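4. 세탁물 넣기와 꺼내기

본 장은 Bralwood 앞문형 세탁기를 설치한 Cimville 공동 세탁실 이용자와 관리 담당자를 위한 것이다. 급수 및 배수 연결은 3장, 필터 청소는 6장을 참조한다.

4.1 시작 전 확인

1) 전원 플러그가 콘센트에 끝까지 꽂혀 있는지 확인한다. 연장선은 사용하지 않는다.
2) 급수 밸브를 시계 반대 방향으로 돌려 완전히 연다.
3) 배수 호스가 꺾이거나 눌리지 않았는지 확인한다.
4) 앞문이 열리는 쪽에 바구니, 건조대, 의자 등을 두지 않는다. 앞문은 왼쪽으로 열리며, 끝까지 열지 않은 상태에서 세탁물을 넣으면 옷감이 도어 잠금부에 걸릴 수 있다.
5) 드럼 안에 이전 사용자의 세탁물이 남아 있는지 손으로 확인한다. 양말이나 손수건처럼 얇은 것은 드럼 위쪽 벽면에 붙어 있는 경우가 많다.

주의
세탁 직후에는 도어 유리와 드럼이 뜨거울 수 있다. 60 ℃ 코스를 사용한 뒤에는 잠금 표시등이 꺼질 때까지 문손잡이를 당기지 않는다.

4.2 세탁물 분류

1) 주머니를 모두 비운다. 동전, 열쇠, 머리핀은 드럼 구멍에 끼이거나 고무 패킹을 찢을 수 있다.
2) 지퍼와 후크는 잠그고, 끈은 느슨하게 묶는다.
3) 흰색, 밝은색, 짙은색으로 나눈다. 노란색이나 빨간색 등 선명한 색의 천은 처음 세 번까지 단독으로 세탁한다.
4) 속옷, 스타킹, 얇은 천은 세탁망에 넣는다. 세탁망은 절반 정도만 채운다.
5) 행주와 걸레는 의류와 함께 세탁하지 않는다. 기름이 묻은 행주는 주방용 세제로 애벌빨래를 한 뒤 넣는다.

참고
세탁 표시가 떨어져 나간 천은 30 ℃ 이하의 섬세 코스를 선택한다. 합성 섬유와 면이 섞인 경우에는 합성 섬유 기준을 따른다.

4.3 세탁물 넣기

1) 문손잡이를 잡고 앞문을 끝까지 연다. 문에 체중을 싣거나 문 위에 젖은 세탁물을 걸쳐 두지 않는다. 힌지가 처지면 문이 닫혀도 패킹과 유리 사이에 틈이 생긴다.
2) 큰 세탁물과 작은 세탁물을 섞어 한 장씩 펼쳐 넣는다. 뭉친 채로 넣으면 탈수할 때 한쪽으로 쏠린다.
3) 드럼 높이의 4분의 3을 넘기지 않는다. 손을 세워 넣었을 때 세탁물 위로 손바닥 하나가 들어가는 정도가 적당하다.
4) 세탁물이 드럼 테두리나 고무 패킹에 걸쳐 있으면 안쪽으로 밀어 넣는다.

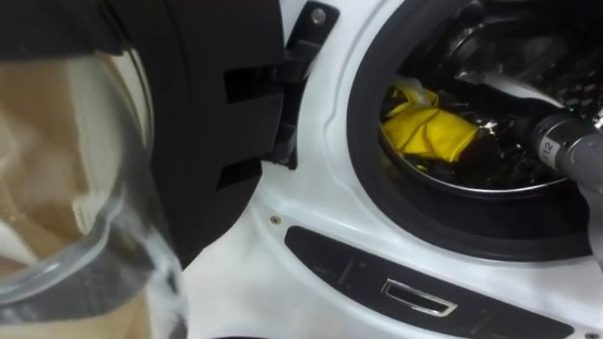
5) 패킹의 접힌 부분을 손가락으로 한 바퀴 훑어 끼인 천이 없는지 확인한다. 특히 아래쪽은 작은 세탁물과 보풀이 모이기 쉬우므로 접힌 부분을 벌려 본다.
6) 앞문을 딸깍 소리가 날 때까지 밀어 닫는다. 닫히지 않으면 힘을 더 주지 말고 다시 열어 걸린 천을 찾는다.

경고
어린이나 반려동물이 드럼 안에 들어가지 않도록 한다. 문을 닫기 전에 반드시 드럼 안쪽을 확인한다.

4.4 세제 투입

1) 세제 서랍을 끝까지 당긴다.
2) 본세탁 칸에 가루 또는 액체 세제를 넣는다. 사용량은 세제 포장의 표시를 따르며, 표시선을 넘기지 않는다.
3) 섬유 유연제는 전용 칸에 넣는다. 수건과 극세사 천에는 유연제를 사용하지 않는다. 흡수력이 떨어진다.
4) 서랍을 천천히 닫는다. 급하게 닫으면 유연제가 본세탁 칸으로 넘친다.

참고
세제를 세탁물 위에 직접 붓지 않는다. 짙은색 천에 얼룩이 남을 수 있다. 캡슐형 세제는 서랍에 넣지 않고, 세탁물을 넣기 전에 드럼 안쪽 바닥에 놓는다.

4.5 세탁물 꺼내기

1) 종료음이 울리고 잠금 표시등이 꺼질 때까지 기다린다. 통상 3분 이내에 잠금이 풀린다.
2) 바구니를 드럼 입구 바로 아래에 놓는다. 문 아래에 놓으면 유리에 맺힌 물이 세탁물 위로 떨어진다.
3) 앞문을 끝까지 연다.
4) 입구 쪽에 있는 것부터 한 장씩 꺼낸다. 큰 천이 다른 세탁물을 감고 있으면 당기지 말고 드럼을 손으로 반대 방향으로 조금 돌려 푼다.
5) 세탁물이 걸려 나오지 않을 때에는 무리하게 당기지 않는다. 패킹이 홈에서 빠지면 다음 세탁 때 물이 샌다.
6) 드럼을 한 바퀴 돌려 남은 것이 없는지 확인하고, 패킹 안쪽도 다시 살핀다.
7) 꺼낸 세탁물은 바로 털어서 넌다. 드럼 안에 오래 두면 구김과 냄새가 생긴다.

4.6 사용 후 관리

1) 마른 천으로 도어 유리 안쪽과 패킹을 닦는다. 패킹은 접힌 부분을 벌려 물기와 보풀을 제거한다.
2) 유리에 세제 자국이 남으면 물에 적신 부드러운 천으로 닦은 뒤 마른 천으로 마무리한다. 연마제가 든 세정제와 철 수세미는 사용하지 않는다.
3) 앞문과 세제 서랍을 조금 열어 두어 내부를 말린다.
4) 급수 밸브를 잠근다.
5) 매월 한 차례 세탁물 없이 60 ℃ 통세척 코스를 실행한다.

주의
염소계 표백제와 산성 세정제를 함께 사용하지 않는다. 유해 가스가 발생한다.

4.7 이상이 있을 때

문이 닫히지 않음
패킹이나 잠금부에 천이 끼어 있는지 확인한다. 끼인 것이 없으면 힌지 나사가 풀렸는지 본다. 나사가 풀려 있으면 사용을 중지하고 담당자에게 알린다. 이용자가 직접 조이지 않는다.

문이 열리지 않음
드럼 안에 물이 남아 있으면 잠금이 풀리지 않는다. 배수 코스를 한 번 실행한다. 그래도 열리지 않으면 6장의 수동 배수 절차를 따른다.

문 아래로 물이 샘
패킹에 묻은 보풀과 머리카락을 제거하고 유리 가장자리를 닦는다. 패킹에 찢어진 곳이 있으면 교체해야 한다. 교체용 패킹은 Laxdal 부품 창구에 품번 318로 신청한다.

탈수 중 심하게 흔들림
일시 정지하고 잠금이 풀린 다음 세탁물을 다시 펼쳐 넣는다. 이불이나 욕실 매트 한 장만 넣은 경우에는 수건을 함께 넣어 무게를 분산한다. 빈 드럼에서도 흔들리면 3장의 수평 조절을 다시 실시한다.

세탁물에 검은 얼룩이 묻음
패킹 안쪽에 곰팡이가 있는지 확인한다. 4.6의 순서대로 닦고 통세척 코스를 실행한 뒤, 못 쓰는 흰 천으로 시험 세탁을 한다.

문의: Cimville 세탁실 설비 담당 Tõnu Lapiņa
개정: 2018년 5월, 4.3 및 4.5 순서 변경(검토 Normunds Rimkutė)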